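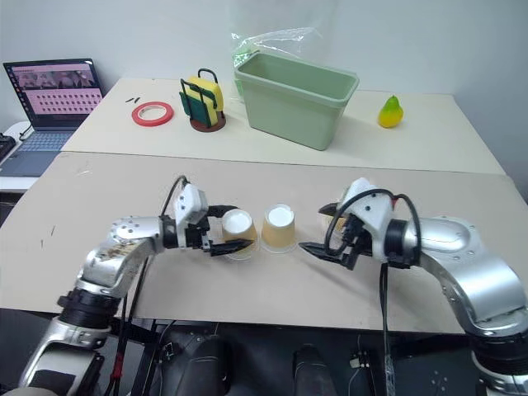 Planning the Purchase of a Two-Arm Bench Unit

Small kitchens and workshops considering a two-arm unit for light counter work should settle the following points before requesting a quotation.

Measure the work, then the machine. List the objects the unit will be expected to handle in an ordinary day. Paper cups and clear lids are a fair starting point, as they are light, inexpensive and easily replaced. Ask the supplier to demonstrate with your own cups. Sizes and wall thickness differ between brands, and a gripper set for one may crush another.

Allow for two tables. A front table should be reserved for the arms. A second table directly behind it can hold a laptop, tape, a sponge in its holder and an open bin. Both should stand against a plain wall where possible. Leave at least 30 inches of clear floor on the operator's side.

Budget for items outside the base price. Grippers, cables and mounting hardware are often quoted separately. The Gukach price sheet used in preparing this page listed a spare gripper set at $2,098, excluding delivery. Fudard includes one set but charges for installation.

Examine cable routing. Cables that loop over the gripper housings need slack at full reach. Request a written statement of the replacement interval and the cost of each cable.

Set aside consumables. A trial period of six weeks will use around 4 sleeves of cups. Keep these in the same budget line as the equipment so that the full cost of the trial is visible.

Consider leasing. Boiko offers a lease with an option to purchase. Confirm who pays for return freight, and whether wear to the finish of the arms is treated as damage.

Keep cleaning supplies within reach. Wipe the front table before each session with a damp, well-wrung sponge, and dry it fully before power is applied.

Quotations should be compared on the Muketar worksheet, one column per supplier, with training hours entered as a separate cost.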